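Two arms, one box, too many cables

20 May 2025

Okay, so the harness sorter finally has a bench of its own at Vestness and I've been over there pretty much every evening since. My apologies to anyone waiting on the second half of the bike light post. It's coming!

If you missed the earlier ones: the job is power supply cables. You take a bundle, you put it in a compartment in a box, you go get another bundle. Gularmont (my name for the whole setup, arms and software and the growing pile of zip ties) is supposed to do that by itself while I drink coffee.
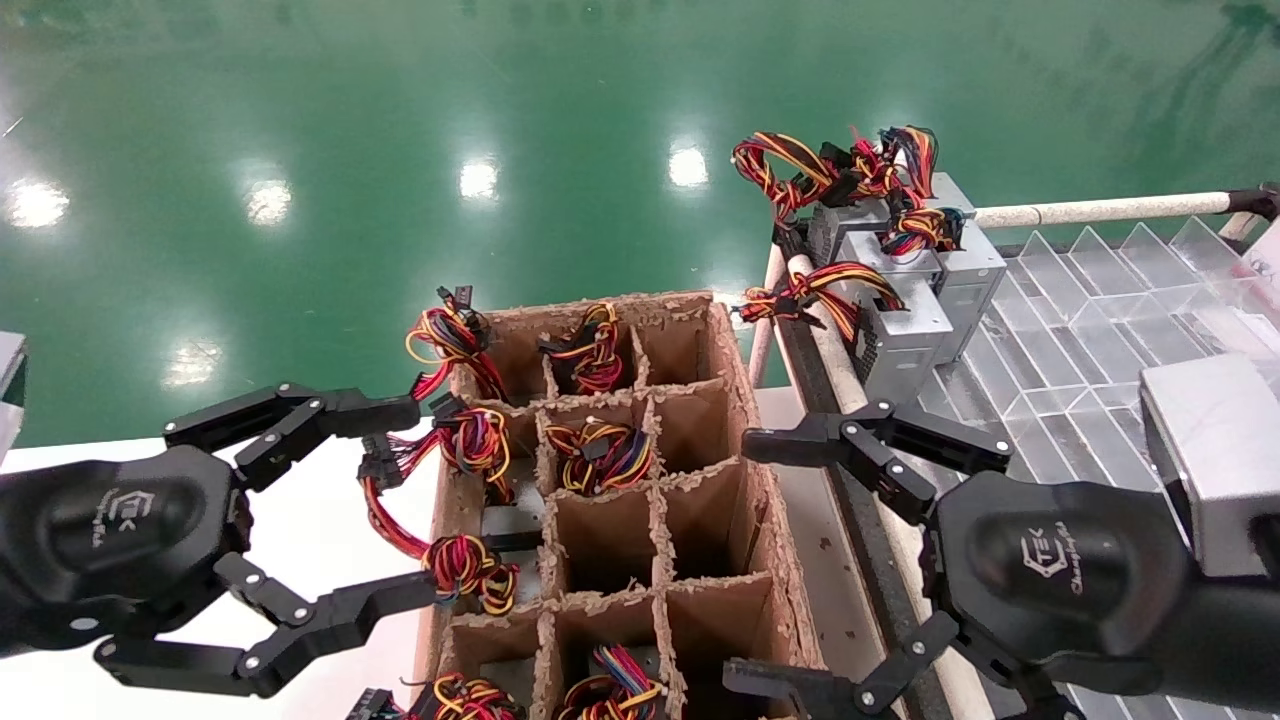
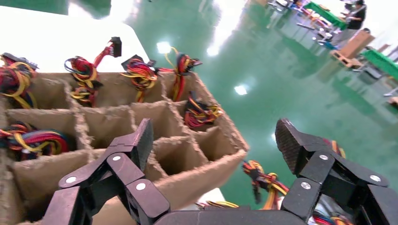
Harnesses in the divided box, with plenty of compartments still to fill.

I picked cables because I thought they'd be a bit harder than blocks. Ha. A block has the decency to stay the same shape when you pick it up. You grab one of these bundles by the connector and the rest of it swings, or droops, or decides to bring a friend along. The first week I had the left arm lifting a harness perfectly, over and over, and every time the loop hanging off the bottom would catch on a divider and drag something out of the compartment I'd filled a minute before. I sat there and laughed the first few times. Then I stopped laughing and went home.

What helped most was changing where it grabs. I had been aiming for the middle of the coil, figuring the weight would be balanced. It is balanced, sure, but then you've got both ends flopping around and no clue where the connector is pointing. Now the gripper goes for the wires close to the plug and lets the rest hang. You still get a big droopy loop on one side, but at least it's a droopy loop I can plan around. The arm swings a little wide, comes over the wall of the compartment from the side, and lowers until the loop touches down first. It looks kind of like somebody putting a sleepy snake to bed.

The dividers are the other half of the problem. I love this box because it was free, and I hate it because the walls give. Lean on one with a fingertip and the compartment next door gets narrower, so the spot you taught the arm ten minutes ago is off by just enough to matter. I tried to fix that in software for way too long. Then I put two strips of double-sided tape under the box so at least the whole thing quit scooting, and half of my "vision errors" went away. I'd rather not say how many evenings went into those vision errors.

Speaking of software. The control script is up to 2,044 lines, and I would guess a third of that is me being scared. Check the gripper is open. Check it again. Check that the other arm isn't in the way, wait 100 milliseconds, check it a third time. It's ugly, but the arms haven't bumped into each other since I put it in, and I'm leaving it alone until the rest works. The part that decides which compartment comes next is called Goren, after the street I lived on when I wrote the first version for a totally different robot (a candy sorter, don't ask). Goren used to fill left to right, row by row, and that was dumb, since whichever arm was working had to reach across full compartments to get to the empty ones. Now it goes column by column. Much less dragging.

I get asked why there are two arms when one does the grabbing. Fair! The plan is for the right one to hold the bundle down while the left lets go, because the fingers are all flat plates and little screws and the wires love to snag on them. You open the gripper, pull away, and the harness comes right back up with you like gum on a shoe. For now the right arm mostly hovers nearby looking supportive. I have the hold-down move working on its own, and I have the placing working on its own, and when I run them together the timing falls apart and they both stop and wait for each other forever. Very polite robots. I think I need to have one arm in charge and the other one following, and quit pretending they're equals.

The wrist camera has been great for this, by the way. From up by the head you can tell whether a bundle went into the box, but you can't tell what the fingertips are doing down between the walls. I added the wrist view pretty late and wish I'd done it first. The one annoying thing is the floor. If you've been to Vestness you know that floor, it's shiny green epoxy and every ceiling light shows up in it like a little moon. My first connector detector was looking for bright blobs next to dark blobs — you can guess how that went. I crop the floor out now and life is better.

A few things I'd do differently, for anybody tempted to try it:

Get ALL your cables from one batch. Mine came in a mixed lot from Michailidis, the surplus place, and some are floppy and some have clearly been coiled so long they spring back at you. The floppy ones are easier, to my surprise.

Tape the box down. I know I said it already.

Record everything, even the bad runs. I've got 1,133 placement attempts saved so far and the bad ones are the only ones I ever rewatch.

Don't tune anything after ten at night. I "improved" the approach angle at some ungodly hour and spent the entire next session putting it back the way it was.

And wear your hair up if you have long hair, seriously. The arms are slow and they're still not something you want to be leaning over.

What's next: the power supplies themselves. They're already stacked up on the rack next to the bench, silver boxes with their own cables spilling over the top, and the idea is that someday Gularmont picks one up and sets it in a tray with its harness tucked in beside it. I haven't tried it yet. They're a lot heavier than a bundle of wires and I'm not sure how I feel about those skinny fingers holding one over the floor, so I might print wider pads first. Rubber or TPU? I have a bit of both. If you've gripped anything metal and boxy with a little two-finger gripper, please leave me a comment, I'm all ears.

I'll be at the open evening in June if the hold-down move is behaving by then, and if it isn't I'll probably be there anyway, under the bench, looking for a screw.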